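Naltby Whiteboard Cleaner, 500 ml refill

Item 687. In stock, ships from the Bedoya warehouse. Order before 9 am and it goes out same day.

Spray cleaner for dry erase boards. Takes off ghosting, old marker, greasy hand marks. No strong smell. Good for classrooms, meeting rooms, shop floor boards, the one in the hallway with last July's schedule still on it.

Fits the Naltby trigger bottle and the older Lomum one. Trigger NOT included, order seperately. Lomum bottles with the narrow neck won't fit, check yours first.

How to use: spray a cloth, not the board. Wipe top to bottom. Leave a minute on old stains then wipe again. Dry cloth to finish. Don't let it pool in the bottom rail.
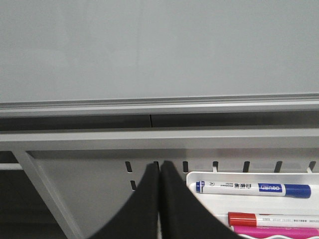
Permanent marker: may take two or three goes. Go over the line with a dry erase pen first, then spray. Works on painted steel, glass and enamel. Not for chalkboards, not for cork, not for screens.

Refills per case: 41. Odd number, we know, it's how the Cliveo cartons are packed. Singles available too, same price each up to a full case, then the case rate kicks in at checkout.

Storage: upright, cap on, above freezing. If its been left in a cold van let it warm up and shake before use.

Returns: unopened only, keep the packing slip. Leaking bottles, send us a photo of the carton and we'll replace.

Bulk orders or safety sheet, ask for Kevin Ríos at the trade desk. Mornings best.

Goes with: Naltby microfiber cloths, Lomum felt eraser, Naltby trigger head (blue or gray)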